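Esidora Residents and Makers Group
Minutes, October meeting (with demonstration visit)

Held in the upstairs room, Dawber House. Start 7.05pm, late due to projector lead. 20 present, 3 apologies.

1. Minutes of last meeting
Agreed. One correction, the bike rack quote was from Rokum not Pumance.

2. Matters arising
Bike rack: still waiting.
Heating in upstairs room: engineer been, part on order. Members asked to bring a jumper next time.
Key safe code changed. Ask the chair, not written down here for obvious reasons.

3. Visit from Pumance, robot arm demonstration
Two speakers from Pumance came to show their tidying and sorting work. All in simulation, run on the big screen from their laptop. They are building up practice scenes for an arm to pick things off household surfaces. Bathroom one shown first, objects on the lid of a toilet tank: loo roll, spray can, spiked collar, red beads, a tall wooden gate-looking ornament. Speaker said objects are drawn from a library at random so the arm doesn't get used to the same bathroom shelf. Library stands at 1,928 items at present.

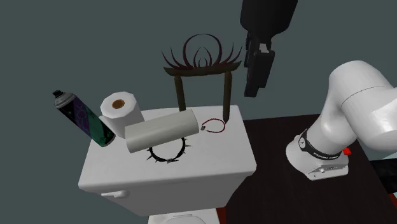
Question from the floor on why do it on a computer at all. Answer, cheaper, nothing gets broken, can be left going overnight. They had 111 bathroom layouts ready as of last week and want more before moving on to kitchens.

Asked whether what works on screen works on a real arm. Speaker: sometimes. Lighting and friction are the main headaches, thin things like jewellry worst of all. Cylinders tend to roll if gripped too near one end. A real arm is at their unit and members welcome to see it, see action below.

Asked about safety round children. The arm they have is slow and stops on contact, but they would not leave it alone with anyone and would not want it sold for home use yet. One member felt this ought to have been said at the start. Noted.

Asked about jobs. Longish discussion, two views, not resolved. Chair moved on at 7.50.

Second half was on viewpoint. The same layout can be looked at from further off or from up close over the surface with the fingers in view, and the software has to make sense of both. Close up, things hide each other, so a collar behind a roll is only part of a collar as far as the computer knows. Several members said this was the most intresting bit.
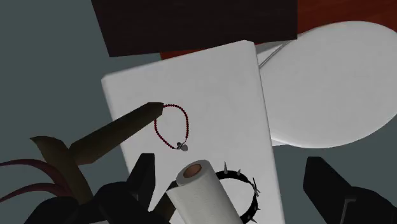 Speaker then took questions on how an order of picking is decided. At present a person types the instruction and the software works out the rest. They'd like it to choose for itself, e.g. clear whatever is in the way first. Not there yet. Members suggested trying a shed shelf or a kitchen drawer as harder tests, speaker wrote both down.

Offer made of an open afternoon at the Pumance unit. Max 20 people, closed shoes, no under 12s. Parking poor, use the Rokum side entrance and walk through. General feeling in favour.

Vote of thanks to both speakers. Tea taken 8.15 to 8.30.

ACTION: secretary to write to Pumance accepting offer and ask for dates after half term.
ACTION: chair to put sign-up sheet on noticeboard, first come first served.
ACTION: secretary to ask for slides, and whether they can go on our web page.

4. Hall bookings
Saturday-type clashes with the choir again. Agreed choir keeps the big room up to 4pm, we have it from 4.30. Someone needs to tell the choir.
ACTION: chair.

5. Tool library
Sander back, belt missing. Long ladder still out, no name in the book. Please, please sign the book.
Proposal to buy a second cordless drill, carried, 3 against.

6. AOB
Biscuit fund is low.
Lights left on in the downstairs loo after last meeting, last out please check.
Request for a talk on clock repair in the new year, secretary to look into it.

Closed 9.10pm. Next meeting November, same room, 7pm, heating permiting.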